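Site visit: Penner residential scheme, Phase 2
Fri 22 May

The visit was arranged by Clalley, the developer, for lenders and prospective block purchasers. Mebrat Woldegiorgis, the project manager, led the group through Blocks C and D and then the sales center. Phase 2 comprises 188 apartments in four blocks, against 692 units planned for the full scheme.

Block C is structurally complete. Windows are in on all floors and the roof membrane has been laid, with flood testing still outstanding on the north side. Typical apartments have two bedrooms, a separate laundry room and one parking space below grade. Corridor ceilings were open, and the sprinkler mains and cable trays were in place as far as the second stair. Block D is one floor behind. Woldegiorgis put the delay down to a late delivery of precast stair flights in April.

The contractor, Inton, has changed the partition system since Phase 1. Party walls are now double stud with a continuous air gap. Farzad Vahidi of Inton said the acoustic test results for Block C would be issued to purchasers with the handover file.

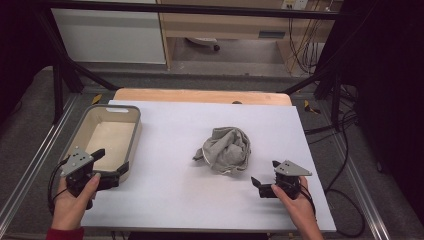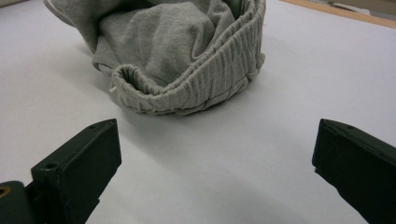
Payment terms for Phase 2 differ from those of the first release. The deposit is paid into escrow at signing, and the remaining installments follow certified construction stages. Soudabeh Kermani, who handles sales for Clalley, confirmed that block purchasers may assign contracts once before completion, subject to a transfer fee of $900 per unit. Individual buyers may not assign.

Property management will be handled by Gudia under a 6-year agreement. Service charges have not been set. Ka-ming Lo asked whether the district cooling charge would be metered by apartment or divided by floor area. The answer was metered, with a fixed standing charge still to be published.

The access road from the east gate is unpaved, and deliveries share it with site visitors. Paving is scheduled ahead of the Block C handover. Drawings for Blocks E and F were not available for review and will be sent to attendees on request.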